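I have spent the whole of April thinking about wooden blocks, and my family would like me to stop.

It started when I dug out the old set my kids used to drag from room to room. There are 33 pieces left in the tin, which I know because I finally counted them while looking for the missing triangle (still missing!). And once they were out on the kitchen table I couldn't put them away. I sorted them by color, then by shape, then I sat there with my coffee going cold and stacked a few. It's so satisfying, the little clack when one lands flat.

So now I want to make a set from scratch, and a board to go with it. My first idea was plain cubes, but I keep getting pulled toward the odder shapes. A pentagon is a wonderful thing to hold. It has enough sides that your fingers always find one, and it stands up nicely if you sand the bottom true. Cylinders are the troublemakers, of course, but you need a few, because what else are you going to use for a chimney?

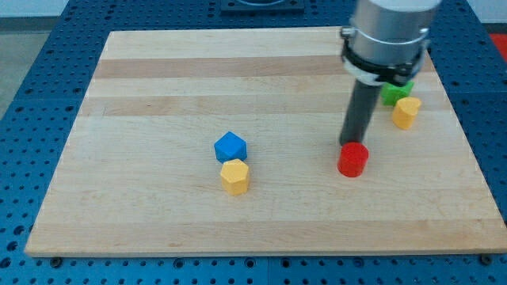 Ilona Nyitrai wrote to me that I should forget the shapes for now and worry about the paint, since she'd done a set for her nephews in a bright red and it chipped at every corner within 3 weeks. Round the edges over first, she said, and do thin coats, and let each one sit overnight even if you're itching to get on with it.

I am always itching to get on with it. But okay, thin coats.

The board I'm picturing is maple, pale strips with a darker one here and there, smooth on top and big enough to build on without everything sliding onto the floor. I love a stripy board. My husband thinks it should have a rim, and we have been going back and forth over that at dinner. I say a rim gets in the way of little hands, he says I'll be the one crawling under the sofa for the cylinders.

Next up is a trip to Trundthorpe for offcuts, if the car behaves.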